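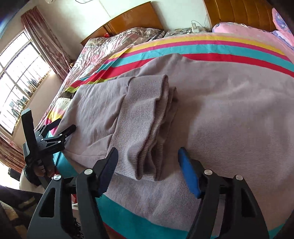 *Peça de manga comprida, malva-acinzentada, sobre tecido às riscas.*

# Fetton 425: barreira acústica para obras em recinto escolar

Painel modular para separar a frente de obra das salas em funcionamento, durante ampliações ou construção faseada de escolas.

| Característica | Valor |
|---|---|
| Altura do módulo | 2 m |
| Massa por módulo | 20 kg |
| Comprimento máximo por linha | 425 m |
| Prazo de entrega | 7 dias úteis |

A fixação é feita em vedação existente ou em base lastrada Trallidska (vendida em separado). As juntas verticais sobrepõem-se e fecham com cinta. Não se aplica como vedação de segurança nem substitui o tapume exigido na licença.
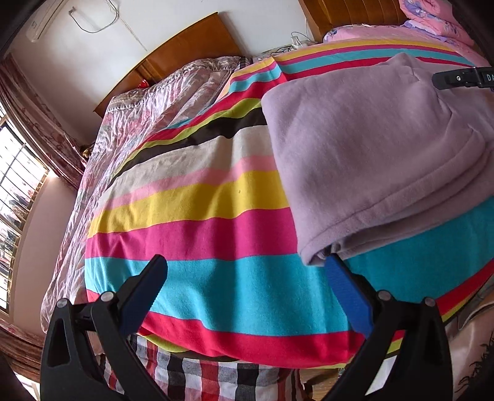
*Manta às riscas largas, estendida na cama.*

## Encomenda

Indicar o perímetro, o tipo de solo e a planta de faseamento aprovada. Para portões de acesso de veículos, pedir o kit Ploltov, com dobradiça reforçada. Em regime de aluguer, o período mínimo é de 2 meses. Montagens em setembro devem ser reservadas até ao fim de junho.

Distribuição e assistência: Pramanik.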